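Chapter 4
Getting a Hand to Close on Something

by Neusa Assunção
23 August 2023

By the time you reach this chapter you'll have a simulator that starts without shouting at you, and you'll know how to make a joint go to an angle. Good! Most of my students are bored of joint angles by then. They want to pick things up, and so did I when I started, so let's get on with it (if your simulator is still shouting, go back to the end of Chapter 2 and check your paths again, I'll wait).

I teach this as a club as much as a class. We meet in the top-floor lab at Drimton, we have 14 regulars, and every June we enter the Vormont tabletop round, where each team gets a simulated bench, a two-armed robot and a list of small jobs. You lose marks for knocking things over and you lose a lot of marks for knocking things off. Our first year we scored 32 out of a possible 80, and I was thrilled, because the year before that we hadn't managed to hand in a file that loaded.

What went wrong in the other 48 marks is more or less the contents of this chapter. Jinfeng Jiang had written a lovely smooth arm path, really elegant, and it brought the gripper down beautifully on a spot a finger's width to the side of the thing we wanted. Every single run. He'd measured from the wrist and forgotten that the fingers stick out beyond it. I have made the same mistake myself, twice, and I'd bet on you making it before the end of Exercise 4.1.

So we begin with the tool frame, meaning the little set of axes you attach to the business end of the arm. On a parallel gripper I put mine midway between the fingertips. On a hand with proper fingers it's a matter of taste, and Defne Akyol and I still disagree: she likes the centre of the palm, I like the point where thumb and first finger would meet. Try both. Write down which one you used, please, at the top of your file, where your teammates will see it.

After that we'll look at approach direction, then how far to open the fingers before you move in, and then the long and slightly painful section on contact. Keep two views open while you work, one wide enough to take in both arms and the tabletop, one close in on the fingers. I flick between them constantly.

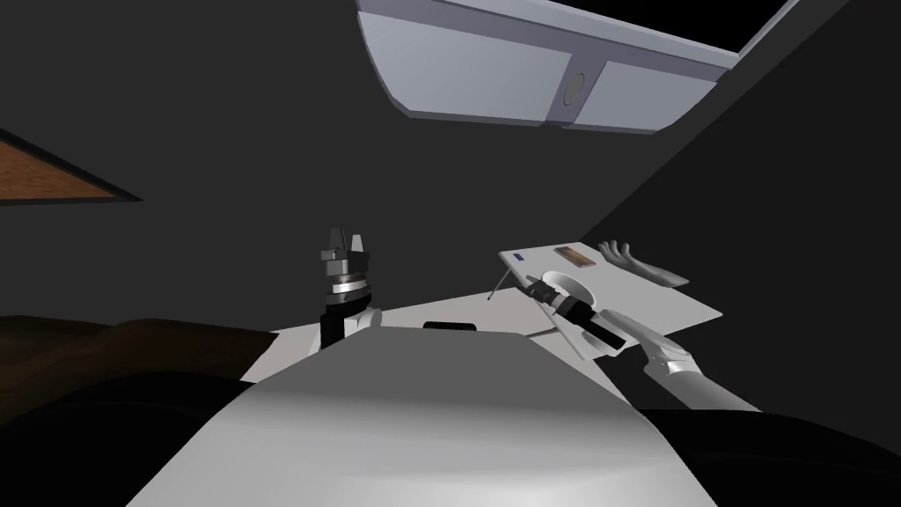
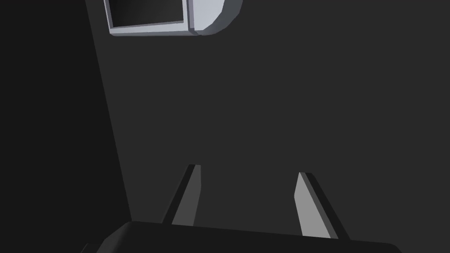 Drimton Robotics Club, Simulation Team

The wide view is where you spot an elbow heading for trouble. The close one, with the fingers open, is where I check my tool frame before trying anything clever. Start Exercise 4.1 with the gripper open and the arm still, and print out the fingertip position before you move a single joint.

Corrections and questions: Neusa Assunção, Drimton Robotics Club. Text © the author. Back to top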